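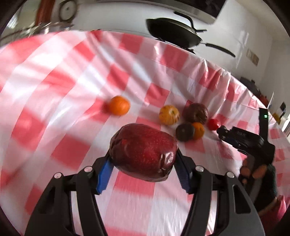

Dark red fruit above the checkered cloth.

4 October 2019. Glove bench, Foltlow workshop.

Continued with the padding question for the 94 series of sparring gloves. The boxing club in Lurnen sent back two pairs last week with the same complaint as before: the knuckle is good in the first rounds, then the boxer begins to feel the hand through the foam. They want a glove that a heavy man can use the whole camp.

I opened the right glove of the older pair along the palm seam. The outer leather is still fine and the thread also. The foam over the knuckles has become thin in the place of the first two fingers, and on the little finger side it is nearly like new. So the wear is not even, and I think a thicker block everywhere would be the wrong answer. It would make the glove bigger and the boxers will complain about that too.

Cut three new blocks from the Omotia sheet. Block A is the normal one, all one foam, 40 mm. Block B has 20 mm of firm on the knuckle side and 20 mm of soft outside. Block C is the same two layers but turned over, soft on the hand. I glued B and C in the morning and left them under the plate until after lunch. The glue on C had a small dry place at one corner, I lifted it and did it again. Please do not use the old tin any more, it has a skin on top.

Drop test with the flat weight, 30 drops for each block, same height, same position. I let every block rest before I measured again. A came back slowly and kept a mark that I can feel with the thumb. B kept its form better but it is hard, and I would not like to be the sparring partner. C was the best to press by hand. After the drops, the soft layer of C was a little pushed in and the firm layer had no mark.

I must be careful here. The weight falls straight and a hook does not. When I turned the block a little under the weight, the two layers of C wanted to slide and I heard the glue line. One more reason to try stitching the edge before we give it to anybody.

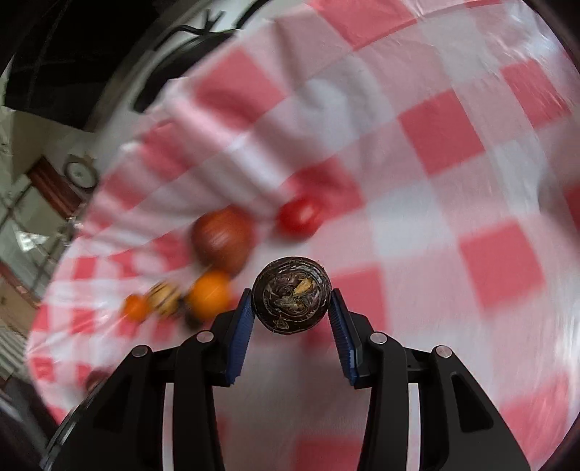 Is the two-layer block ready to go into a glove for the club?
Not before the edge is stitched and the drops are repeated with the block at an angle. If the glue line stays quiet after that, one pair can go to Lurnen for bag work only, no sparring.

Wrist: I also tried the longer strap on the Sepp pattern. It closes well over the wraps, but the end of the strap comes near the thumb seam and can scratch the other boxer. Shorten it and round the corner. The pattern card on the wall is still the old version, I wrote "old" on it in pencil.

Lining: no change. The club asks for something that dries faster between the morning and evening session, but I have no sample yet, so I leave this open.

To do in October:
Stitch the edge of C, wide stitch first.
Repeat 30 drops, flat and turned.
Ask Omotia if the firm sheet is still the same mix, the new one smells different to me.
New tin of glue.
Send back the left glove of the older pair, they want it for the bag.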